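Murner Scripture Audio Player, Model 2

Product code: 2972
Supplied by Stonow
Category: Listening and study aids

Overview

The Murner is a self-contained audio player holding the full text of the Old and New Testaments, read aloud by a single reader. It needs no internet connection, account or telephone. The recording is stored on the unit and cannot be erased by the user.

It is intended for home listening, for small study groups and for readers with limited sight. The speaker is adequate for a room seating a small group - for a larger hall, use the line output.

Navigation

Two dials select book and chapter. The left dial moves through the books in their usual printed order, and the player speaks the name of each as it is reached. The right dial selects the chapter. Verse numbers are not read aloud by default. To turn them on, hold both dials in until a tone sounds.

The player keeps its place when switched off. If a different book is chosen, the earlier place is kept under the Return button until another passage has played for a full chapter.

The twelve minor prophets are listed separately on the left dial. On the previous model they were grouped under one entry, which made Obadiah and Haggai slow to find.

Reading plans

Two plans are built in. The first runs straight through from Genesis to Revelation. The second, prepared by Elba Quiroga for the Peldale study groups, sets an Old Testament chapter beside a Psalm and a Gospel reading. Either plan can be started in any month and does not have to begin in January.

Memory and repairs

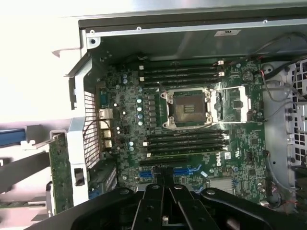 The recordings are held on a sealed memory module that is not a user part. Owners should not open the player to reach it. Anyone used to desktop computers, where taking off the side panel gives access to a large green motherboard and an open processor socket, will find nothing comparable in the Murner: the module is bonded to its board and is replaced as one piece. Repairs are handled by Anas Lamrani at the Stonow workshop. Please quote the product code.

Specification

Power: mains adaptor or internal rechargeable battery
Outputs: built-in speaker, headphone socket, line output
Playback speeds: normal and slow
Weight: 400 g
Guarantee: 2 years

In the box

Player, mains adaptor, carrying cord, large-print guide. The Nasution desk stand is sold separately and also fits Model 1.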